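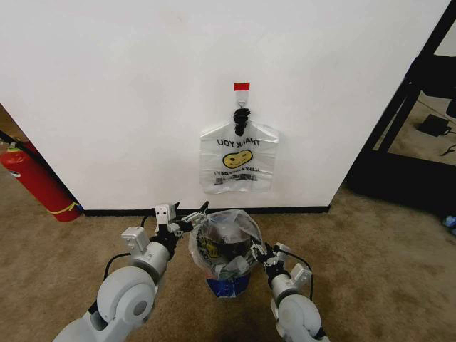
Adhesive Hooks: Getting Them to Stay Up and Come Off Clean

Most hooks that fall were put up on a dirty wall. Paint picks up a film of cooking grease and hand oil that you can't see, and the strip sticks to the film. Wipe the spot with rubbing alcohol on a clean rag and let it dry. Skip household spray cleaners, which leave a residue of their own.

New paint needs time. Wait a full month before sticking anything to it, longer in a damp room.

Putting one up

Mark the spot first with a scrap of painter's tape. Stick the strip to the hook, peel the other side, and press the hook to the wall for 40 seconds. Use your thumb and push hard. Then leave it alone overnight. If the package gives a different wait, follow the package.

Room temperature matters too. Strips put up in an unheated garage in December will usually let go by spring.

How much to hang

Read the weight on the package and stay well below it. The rating is for a steady load hanging straight down. A bag that gets tugged every day pulls outward at the top of the strip, and that is where it starts to peel. For anything heavier than a light jacket, use a screw and find the stud.

Good uses for a small hook:

Spare shopping bags, one inside another
Dustpan and hand brush
Dog leash
Extension cord under 2 pounds
Measuring cups inside a cabinet door

Keep them off wallpaper, unsealed brick and textured paint. They hold poorly on brick and can tear the other two.

Taking one down

Pull the tab straight down along the wall, slowly, until it lets go. Never pull it toward you. If the tab has snapped, warm the hook with a hair dryer on low and work dental floss behind it with a sawing motion. Roll off what's left with your finger. A little cooking oil takes care of stubborn bits, but wash the wall with dish soap afterward or the next strip won't hold.

If some paint does come away, sand the edges lightly, fill with a thin coat of spackle and touch up once it is dry.

Strips are good for one use only. The hooks can be used again with new strips, so save them in a jar.

Last updated November 10, 2024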